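2019-02-04

Spent most of the day on the handling standard, section 2, which Lama Khasawneh wants in a state she can send to Asside. I had been calling it finished since October. It is not finished. Deming Tian read it over lunch and marked every place where "should" and "shall" had been swapped for no reason, and there were plenty.

The main fight is still over what counts as a valid episode. My draft says the fingers must be clear of all glassware at the start and at the end, and that any contact with a rim voids the episode even if the item lands where it was meant to. Shoaib Satti thinks the second half is too strict. His argument is that a light touch does no harm and we throw away good data. Mine is that "light" has no number attached to it and two operators will never score it the same way. Left it strict for now, with a note that a force limit can replace it once we have one we trust. 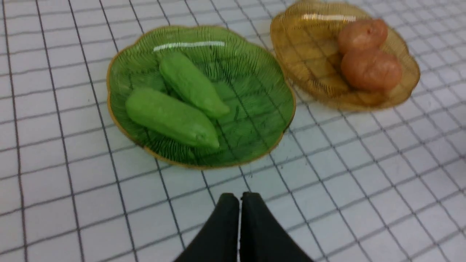
Clear glass is the other problem. The old wording assumes dishes you can't see through, and it says the printed grid must be "visible outside the dish." With colored glass the lines show through the bottom as well, and a careless annotator could trace the edge in the wrong place. Changed it to say the outline follows the outer rim, scallops included, and that lines seen through the glass are ignored. Glare gets its own clause: a highlight on the glass is part of the dish and is never labeled as a separate object.

Naming is settled, I think. Toy food is labeled by what it looks like, with "toy" in front. If two annotators disagree, the label drops to "toy vegetable" and stays there. Nour Nimri wanted a third reviewer to break ties, but the Hullatard sheets did that and the queue never cleared.

Batch size stays at 200 episodes between calibration checks. Abla Saab asked for 1,000, on the grounds that the checks eat her afternoons. They do. I told her I would look at the drift logs before saying no, and I have not looked at them yet. The current set stands at 1,136 episodes, so there is enough to go on.

Still open: who signs off when the operator and the reviewer are the same person. The draft forbids it — the schedule makes it happen anyway. I will ask Lama tomorrow. Also need to renumber everything after the glare clause and fix the cross-references by hand, as the template breaks them each time.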